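Ruchti Wolach two-finger handling cell: review after one season on the brake pad line

Reviewed by Andri Imhof, production engineering

Scope

The Wolach is a pick-and-place cell sold by Ruchti for parts that weigh little and vary in outline. We rented one in October and bought it at the end of the rental. The review covers its use on one job, the sorting and presentation of brake pads, and the effect on the people who had done that job by hand. It does not cover the vision license, which we did not order, or the palletizing add-on.

The job before

Pads came to the sorting bench in blue plastic bins. An operator picked each pad, turned it friction side up, checked the face and the edges of the backing plate, and placed it for the next station. The motion is short and the load is small, but the wrist turns on every part. Waltraud Kaufmann, who ran the bench on the early shift, had asked for a rotation limit two years in a row. Rotation was hard to organize because only three people were signed off for the visual check.

Hardware

The cell consists of the arm, a controller, a handheld pendant and the gripper. The gripper is the part worth paying for. It has two black fingers with thick pads and a grooved inner face. The grooves matter more than the data sheet suggests. Our first trial, with flat fingers from another supplier, held the backing plate well enough but let the part rotate when the arm changed direction. The grooved face grips along both sides of the pad and the orientation is kept to the placing point.

The fingers are wide. In open space this is no drawback. Close to the steel posts and rails of a bin stand, it decides which approach angles are possible. We lost most of a week to this. Jonas Fuchs rewrote the approach so that the wrist comes in past the post at an angle, closes, lifts straight up, and turns only after clearing the rail. Ruchti's sample program turns during the lift and should not be used near a frame.
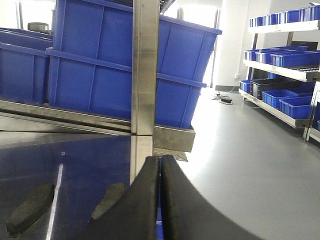
Bin geometry is the second constraint. The controller expects a fixed rim height, and a bin with a different rim has to be entered as a new type. This takes a few minutes per type at the pendant. We had more bin types in circulation than the purchasing list showed, and the work of finding them fell to logistics, who had not been told about it. Anyone planning a similar installation should settle the bins before the cell arrives.

Reflective surfaces need some thought as well. Polished steel under the parts looks clean and wipes down easily, but glare from a window makes it harder for a person standing at the cell to see whether a dark pad is lying flat. We moved the manual recheck to a matte surface for this reason.

Setup and programming

The pendant software is called Plinenent and is sold separately. It is adequate. Positions are taught by hand-guiding the arm, then corrected numerically. Program blocks can be copied between jobs, but the grip force setting is not copied with them and returns to the default with no message on screen. We found this after a batch with marks on the friction edge. Write the force on the job card and check it at every changeover.

Training took two sessions. Hannelore Bühler from the late shift, who had no earlier experience with robots, was teaching new positions by herself after the second. The manual is organized by menu and is of little use when something has stopped. Our own fault sheet is one page long and hangs at the cell.

Performance

We ran an acceptance test of 300 pads across three shapes. The cell dropped 2. Both were narrow pads with a tapered outline, picked too high on the friction block. Lowering the grip point toward the backing plate removed the problem on that shape, and it is now the rule for all shapes.

Cycle time is slower than a practiced operator on single parts. Over a full shift the difference is small, as the cell does not pause. We would not buy it for speed.

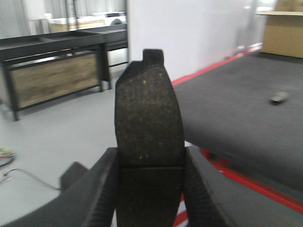
Brake pad held upright between the grooved fingers, friction block above the grip.

What changed for the operators

No position was cut. That was agreed in writing before the rental and I recommend the same to others, as it made the first weeks much easier. The content of the work did change, and the result is mixed.

The repeated wrist turn is gone from the sorting bench. Kaufmann reports less pain at the end of a shift and would not go back. The visual check remains with people, and it is now a larger share of the day. Two operators find this more tiring than the old mix of handling and looking. We now limit the check to blocks of one hour, followed by bin preparation or machine tending.

Responsibility for stops was unclear at first. When the cell halted, operators waited for maintenance even for faults they could clear in seconds – a bin set down crooked, a pad lying across another. Kristine Fajardo, who leads the late shift, drew up a list of faults that operators may clear on their own and had the supervisors sign it. Waiting time dropped, and so did the number of calls to maintenance.

One loss should be recorded. Sorting by hand, people felt burrs on the backing plate before they saw them. The gripper passes these parts without comment. We added a touch check on a sample from each bin, which recovers part of this but not all of it.

Pay grading is still open. Operators who teach positions are doing work that used to sit one grade higher. Management has acknowledged the point and has not yet acted on it.

Service and consumables

Finger pads wear at the lower grooves first. Ruchti delivers replacements in sets only, although the left and right sides do not wear evenly in our use. Changing them requires a hex key and a short recalibration. Friction dust collects in the grooves and should be brushed out at each shift change. Do not use compressed air at the cell, as it spreads the dust to the bench.

Phone support was competent. E-mail support was slow.

Alternatives

We also looked at the Busine cell, which has a lower price and narrower fingers and would have fitted our bin stands with less rework. Its pendant requires a trained programmer for every change of part. With our number of shapes, that would have put all changeovers on Fuchs.

Rating

Gripper: very good
Arm and controller: good
Plinenent software: adequate, grip force fault to be corrected
Documentation: poor
Suitability for operators without robot experience: good, given two training sessions and a local fault sheet

Recommended for mixed small parts where handling strain is the main concern. Allow time for the bins, and settle the grading question before the cell goes into regular use.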